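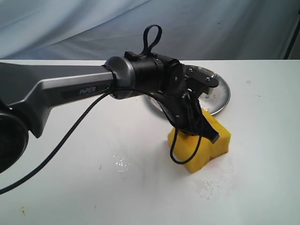
The coach to the Pimia sponge works takes 115 minutes from Linovov, and I would gladly have sat on it for longer, with the orchards out all along the valley and the windows open. The open day only comes round twice a year, in May and November, and my sister and I had been meaning to go ever since we bought our first bath sponge on holiday in Drolow (it lasted four years, bless it). We were given tea on arrival and then taken through the cutting hall, which smells a little of warm bread, and shown how one long block becomes over 1000 sponges before lunch. I came away fondest of the plain yellow kitchen sponge, the sort you see resting on a white tabletop and never give a second thought to.

The dyeing room was closed for cleaning, which was a pity, but our guide made up for it with a long and lovely story about the flood and the year everything came out green. Lunch was bean soup in the canteen, five crowns a bowl, and very good too - do take the dark bread. The shop shuts at four, so go there first if you want the seconds, and mind the steps down to the Tefera road on your way back to the coach.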